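Week 9 notes: Failure handling, or the grasp that reported success when it shouldn't have

Grab these before the lab, because I'm going to talk fast and skip bits. Everything this week hangs off one fault from the Soswood simulation work, and the reason I keep coming back to it is that I was the one who signed off on it. So you get the honest version, with my name on the ticket.

Quick background for anyone who missed last week. We had an arm with a parallel-jaw gripper in simulation, one small lumpy pink object, and a controller built on the Kongkaew grasp planner. The job was pick, lift, hold, put down. We ran batches of 300 episodes overnight and read the summary over coffee in the morning (a terrible habit, by the way, and we'll get to why). The summary for the batch dated September 27, 2022 looked lovely. Nearly every episode was marked as a successful hold. I wrote "good to go" on the ticket and went off to mark assignments.

Getachew Ambaye was the one who opened the renders. He does that, he doesn't trust a number until he's looked at some pictures, and I'd like you all to pick up the habit from him. A proper hold is what we wanted every episode to finish with, object between the fingers and up off the surface.

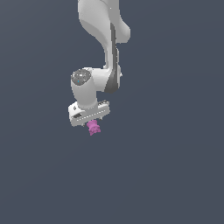 How did the controller decide that an object was held?
It looked at the finger gap and nothing else. If the fingers stopped closing before they were fully shut, it assumed something was between them and set the flag to held.

You can probably see the hole already. Fingers can stop short for plenty of reasons that have nothing to do with an object. In our case there was a force limit in the gripper model, left over from an earlier Randitz setup, and under certain starting poses the controller hit that limit on the way in. The fingers stalled partway, the gap was bigger than zero, and up went the flag. The arm then did a beautiful smooth lift of absolutely nothing and logged a win.

What made it nasty is that everything downstream believed the flag. The release step ran. The put-down step ran. The final check asked whether the object was on the surface, and of course it was, it had never left! Episode 2715 is the one I show every year. Go through the log line by line in your own time and see how long you'd have taken to get suspicious. I reckon I'd have missed it again.

A word on why this is a safety topic as well as a bug. Swap that little object for something heavy or sharp on a real cell. The arm believes it is carrying it, so it moves with the wrong payload setting, and someone walks up believing the bench has been cleared. The opposite error is worse again: an arm that thinks its gripper is empty while it's still hanging on to something will happily open over your foot. A false "held" and a false "empty" are both hazards, and your risk sheet needs a line for each.
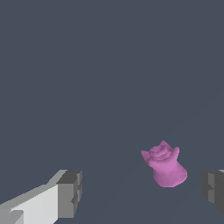
Back to the fix, which we did in two goes. The first go was mine and it was lazy. I raised the force limit so the stall went away, reran the batch, and the false holds dropped off. Problem is, all I'd done was hide one cause. The test itself was still rubbish, and the next odd starting pose would have found it.

The second go was Getachew's, and it's the one to copy. After closing, the controller lifts by 30 mm and pauses, then asks for the object's height separately. If the fingers have gone up and the object hasn't, the flag is cleared, the gripper opens and the episode is logged as a failed grasp. He also made the flag three-valued: held, empty, unknown. Unknown stops the arm. I grumbled about that at the time because it slowed the batches down, and I was wrong to grumble.

For the lab you'll be on the Isurcombe machines. Load the old controller first, the broken one, and run 200 episodes. Don't open the summary yet. Pick ten episodes, look at the renders at the close and at the top of the lift, and write down held or not held by eye. Then compare with the flag. After that, switch to the new controller and do it all again with the same seeds.

Hand in your comparison table, half a page on any episode where you and the flag disagreed, and one more way the new check could still be fooled. There's at least one. Think about what happens if the height reading is stale.

Reading for next week is the chapter on watchdog timers, plus the incident form template we'll be filling in together in November.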